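Teaching a robot arm by hand, one household chore at a time

For most of this year, the people in the Kubo project have been spending their afternoons at a white folding table, showing robot arms how to do the sort of small jobs that the rest of us do without a second thought. Sweeping up, putting the paper towels back where they go, picking up something tiny that has rolled off to the far corner. It is slow work and it takes a patient hand, and the group has just reached a nice milestone with it: 1176 demonstrations recorded, of which 1124 have passed review and gone into the shared training set.

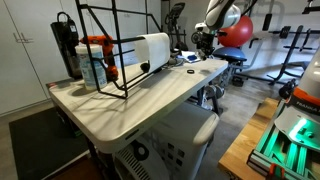 Skomden Robotics – Home Assistance Group

The group works in a garage in Tilari, with two arms and a good deal of ordinary household equipment close by, and anyone who has ever tried to find room for a project at home will feel for them. The table gets set with whatever the day's list calls for. It might be a paper towel roll on a wire rack, or a canister of wipes and a cordless drill, and then somebody sits down and shows an arm what to do.

There are two ways of doing the showing. In the first, which everyone in the group calls hand guiding, a person takes hold of the arm near the wrist and simply walks it through the motion, the way you might guide a child's hand around a letter of the alphabet. The arm goes easily along and the computer keeps a record of every joint as it moves. In the second, the person stays back from the table and steers by remote control, with the arm following along. Hand guiding is easier to learn and most newcomers start there. Remote control takes longer to get comfortable with, but it keeps human arms and sleeves out of the camera's way, and the group has been leaning on it more and more since June.
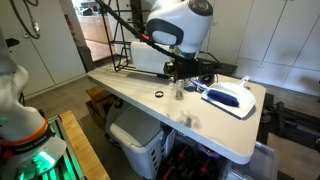
By Karim Hegazy
02/10/2020

I had the chance to try both, and I'm glad I was warned that I would be bad at it! My job was to bring the gripper down over a small black ring lying flat on the table, close it, and lift. With my own fingers I could do that half asleep. With the controller in my lap I went past it, came back, went past it again the other way, and finally pushed the poor thing a good hand's width across the table before I got hold of it. It took me seven tries. Everyone was very kind about it, and I was told that my misses would be saved along with my one success, so at least I left something behind.

The clumsy attempts are kept in a separate folder, and they get looked at too. When a person overshoots and then recovers, the recovery is a useful thing for an arm to learn from, and the group marks those moments by hand when they go back through the recordings. A recording that stops halfway or starts with the gripper in the wrong spot is set aside, and that accounts for most of the ones that didn't make it through review.

The current task list has 18 jobs on it. Some are small, like moving a clear cup from one side of the table to the other. The ones people like to talk about are the two-part jobs, and the favorite by a long way seems to be the brush and dustpan. A hand brush is an awkward thing to pick up when you only have a gripper to do it with. The handle has to be held firmly enough to sweep, the bristles need to meet the table at a decent angle, and the dustpan would much prefer to slide away from you – as it does in my own kitchen, I might add.
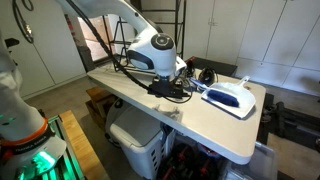
The gripper down on the tabletop, with the iron, dustpan and blue-bristled brush nearby.

The iron is on the list as well, though for now the job is only to take it by the handle and set it down again in a marked place. Actual ironing will have to wait, and the group didn't seem in any great hurry to get to it.

Next on the calendar is a set of sessions with people who have never guided an arm before. The group would like to see how much different teachers vary, and whether an arm that has learned from a dozen slightly different ways of sweeping does any better than one that has learned from a single steady hand. The recordings will be sorted with Mulau, the labeling tool the group wrote for itself last winter, and a short write-up is planned once the new sessions have been reviewed.

Employees from any department are welcome to sign up for a session, which includes a practice period with hand guiding before the remote control comes out. No experience is needed, and comfortable shoes are a good idea. The sign-up sheet is at the Skomden front desk.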